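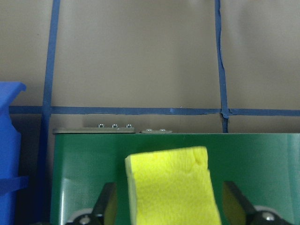
Blue painter's tape on a beige-gray wall, two strips down and one across.

Trisetach Planting Grid, full bed size
$50, item 386

I've been selling garden stuff under the Londside name for a good while now, and the Trisetach is the thing I get the most mail about, so I've rewritten this page to answer the questions in one place. If you're new: it's a string grid for raised beds. You stretch it over the soil, you plant by the square, and in the fall you roll it up and hang it on a nail.

I made the first one for my own garden after years of scratching lines in the dirt with a stick. The lines were gone after the first good rain (or the first cat), and by June I had no idea where the carrots stopped and the parsnips began. Carrots and parsnips look pretty different once they're up, I know, but the first week they're all just green hairs!

What you get is a ready-knotted grid in waxed cotton cord, brass rings at the end of every line, a bag of screw hooks for the edge of your bed, and a printed card with how many seeds go in a square. The whole thing weighs 486 grams with the hooks. It fits a bed four feet by eight, and with 7 lines across the short way and three the long way it gives you one-foot squares all over. Smaller bed? Hook it up short and let the rest hang over the end, or cut it and put a dab of glue on the ends of the cord. I've done both and they both look fine.

Putting it up takes me less time than making coffee. Start at one corner and work down the long side, hooking each ring as you go, and only then go around to the other side and pull it snug. Don't pull hard. Cotton gives a little when it gets damp and tightens again when the sun comes out, and if you've cranked it like a guitar string the hooks can work loose in soft lumber. Cedar holds them fine. Old pine, use the longer hooks I sell separately.

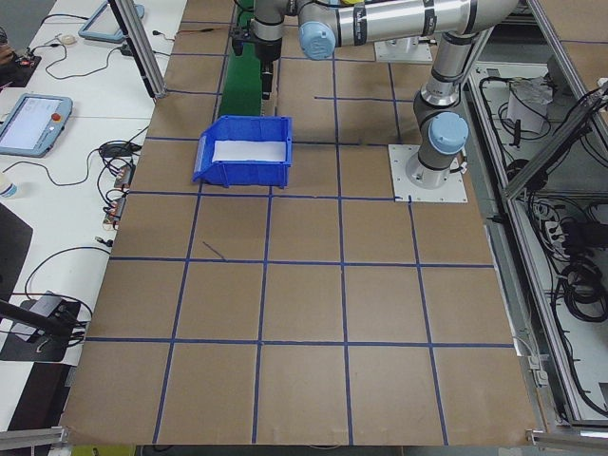
Planning is the part I really love, and I do mine in February when there's snow on everything. I draw the bed on paper and shuffle seed packets around on it until I'm happy, tomatoes at the north end so they don't shade the lettuce, onions wherever there's a gap. If paper's too small for you, do it big! Strips of blue tape over brown cardboard make perfectly good squares, and you can put real things down in them, like that blue bin sitting inside just one. Set a pot on a square and you see right away how much room a pepper plant is going to want. Then leave it out for a few days and change your mind as often as you like - I've never yet planted the first version.

People ask whether the cord lasts. Mine has been through several summers and it's gone from cream to a sort of driftwood color, and one line has a knot in it where I caught it with the hoe. Bring it in before frost. Let it dry over a chair first and then roll it around a piece of broomstick, starting from the short end. If you stuff it in a bucket you will spend a spring evening untangling it, and I say that as somebody who has.

The other question is squash. Please don't put squash in the grid. A zucchini needs a good nine squares and will take twelve, and it lifts the lines right off the rings. Pole beans are fine along the back. I grow Miah, a flat green one I've saved seed from for years, and I tie the bottom of the poles straight to the last line.

I also make a half-size grid called the Skaredness, which my sister named after losing at Scrabble, and it's meant for window boxes and those tall planters on legs. Same cord, smaller rings, no card. It's out of stock until March.

Shipping is by regular mail in a padded envelope. If a ring comes bent, write me and I'll send another one, no need to mail anything back.

Comments

gritandgreens: Had mine since last spring and love it. The card says sixteen radishes to a square, is that really right? Mine came up pretty crowded.

Reply from Londside: Sixteen is right for the little round ones. For the long white kind go down to nine.

mudroom_mama: Can I leave it on under row cover?

Reply from Londside: Yes, I do every April. Just put your hoops on the outside of the hooks.

Backstep: Bought the longer hooks for an old pine bed and they hold. Would buy a green one if you ever dye the cord.

tulip hill: Is there a waiting list for the window box size? I have two planters ready to go.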